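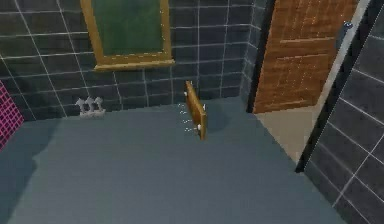
Dark square tiles, pale grout. My kind of bathroom wall.

1/ In November I started to learn tiling, at the evening course in Justholm. I am 90 percent slow and 10 percent glue.

2/ First lesson was only about grout. Our teacher, Ketill Stougaard, let us mix one bucket three times until he was satisfied.

3/ With dark tile and light grout, every crooked line is visible from the door. I know this now from my own practice wall.

4/ My flat needs 182 tiles. The shop asked 600 for them, and 886 with delivery. I will carry them myself, in many trips.

5/ Question to people who did this before: do you seal the grout after one day or do you wait longer? The bag says one thing and my neighbor says another.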